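I gave up my car in April, and the thing I miss least is the supermarket. These days I walk down to the Saturday market in Detgate, which has maybe 14 stalls on a good morning, and I buy whatever looks happy. Last week it was plums (too many plums!) and a loaf from Delyth Mathias that I'd half eaten by the time I got home.

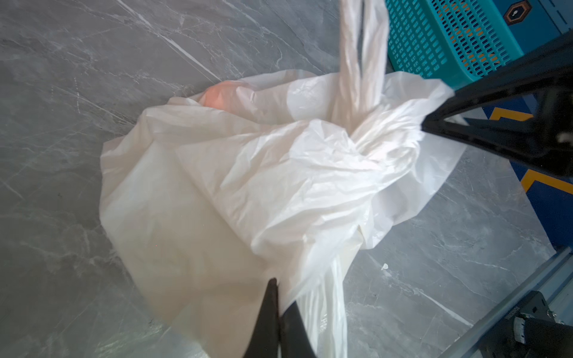 My other regular stop is Detlef Kuhlmann, the cheese man, who will let you taste everything and then sell you the one you didn't like. I've come around to it, by the way. It's great melted on toast with a little mustard, and it keeps for ages if you wrap it in wax paper.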